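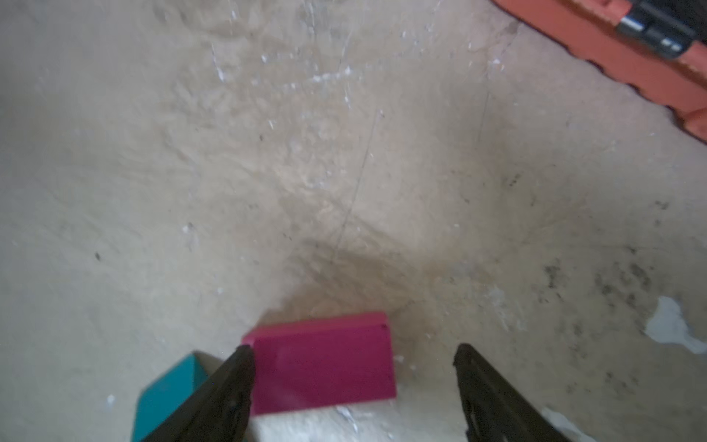 Pintura para suelos de hormigón Dinolier - gris piedra, arena, blanco roto

Bote de 4 litros. Base agua, apenas huele. Para garajes, trasteros, talleres, cuartos de juego con solera vista. Interior. En exterior solo bajo techado, si le da la lluvia no respondemos.

Antes de pintar: barrer, aspirar, desengrasar. Si el hormigón es viejo y suelta polvo, primero la imprimación Zumer (se vende aparte, ref. en la pestaña accesorios). En suelos ya pintados lijar un poco y probar en una esquina.

Aplicación: rodillo de pelo corto, 2 manos. Entre mano y mano unas 24 horas, más si hace frio o hay humedad. No pintar con el suelo mojado ni al sol directo. Remover bien el bote, el pigmento se va al fondo.

Acabado satinado. Se friega con agua y jabón neutro. Lejía no.

Para pisar con coche mejor la versión Gajewski de dos componentes, aguanta más el neumático caliente. Esta es para transito de personas, bicis, cajas, carritos.

Colores: el arena sale algo mas claro en pantalla que en el suelo. Pedid muestra si dudáis.

Envíos con Wakness, península. Baleares consultar. En agosto vamos más lentos, paciencia. Botes abiertos o colores a medida no se devuelven.

Stock: gris y arena si - blanco roto, bajo pedido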